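Teaching by Showing: What I Learned Collecting Examples for a Tabletop Robot

By Binta Jibrin
15 Apr 2018

When I signed up for the robot learning project I thought I would spend the term writing clever code, and I want to say at the start that I hardly wrote any. I spent it driving a simulated two-armed robot by hand, over and over, so that a learning program could study what I did and try to do the same. It was slower work than I expected and I grew very fond of it.

The project is called Travero. The idea is that a person does a small household job through the robot, the software saves the camera views along with every movement of the arms, and later on a model is trained on the whole pile. Each saved try is called an episode. My supervisor set me a target of 12 good episodes per session, which sounded easy in February and stopped sounding easy at the end of my first afternoon. The simulator we used is Endimar, and the room I worked in comes from its Halvorsen set of home interiors — a big room with a plank floor, a long wooden table and a piano that I must have looked at for more hours than any piano player in my family.

My job was to gather reaching and picking examples at that table. I sat with a controller in each hand and two views open on the monitor, a wide one that takes in the arms and the room, and a close one looking past the fingers of a gripper. It took me a good while to learn which one to trust. I would steer mostly by the wide view, because it felt more natural, and then find that the fingers were nowhere near where I had imagined them. After some weeks I settled into a habit of using the wide view for the long swing over the table and switching my eyes to the close one for the last little bit. I wrote that down for the next student, along with a reminder to rest your shoulders!

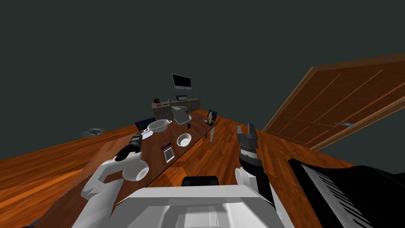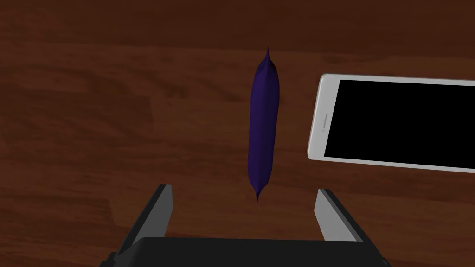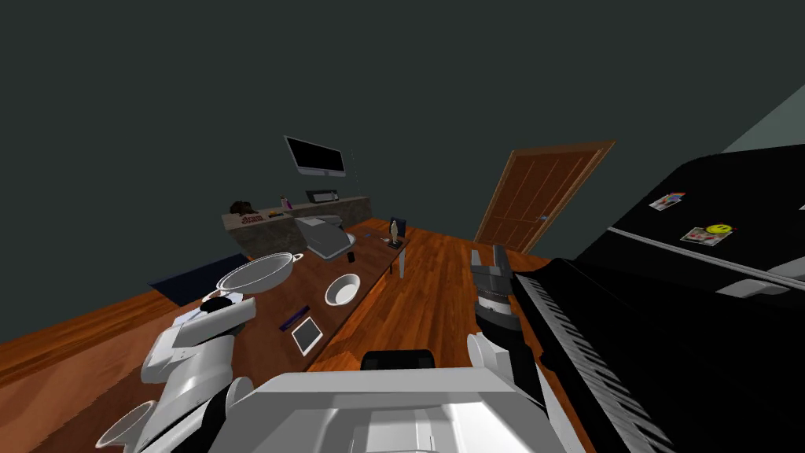
Figure 1. Views from the simulated room used for collection. The second is the close gripper view, with the purple target ahead of the open fingers.

The thing I worried over most was variety. If every example begins with the arm in the same spot, the learner gets good at that one spot and is lost anywhere else, so I tried to start each episode a bit differently. This is harder than it sounds, as hands love to repeat themselves. My first session was almost useless for this reason. I had found a comfortable path and taken it every single time, and when we plotted the paths they lay on top of each other like one thick line. We kept those episodes, but only for testing the file format.

The other worry was what to do with mistakes. In the beginning I deleted any try where I overshot or had to back up, and I was rather proud of how clean my folder looked. My supervisor asked me to stop doing that. A learner that has only watched perfect reaches has no idea how to recover from a poor one, so from then on I kept the wobbly tries as long as the job got done in the end. I threw out the ones where I let go by accident or the software froze.

By the end I had 21 sessions saved, and 2 of those had to be left out of the training set after we noticed that the gripper commands had been logged a moment later than the arm commands. I am still a little sore about those. If I did the project again I would play back one episode at the start of every session, before recording the rest, and I would write my notes the same day. Some of mine say only "better than before" and I can't tell you what was better.

Training on the full set is being done by the next group, and I've promised to come by and watch.

Comments (3)

Tostulness
Lovely write-up. Did you ever try recording with just the close view on? I'd be curious whether your paths came out any different.

Binta Jibrin
Thank you! Only for one short stretch, and I got lost on the long swings, so I went back to both. I didn't plot those separately but I still have the files.

marrow_k
We had the same late gripper log problem last year and it took us ages to spot. Checking playback first is good advice, I'm passing it on to our lab.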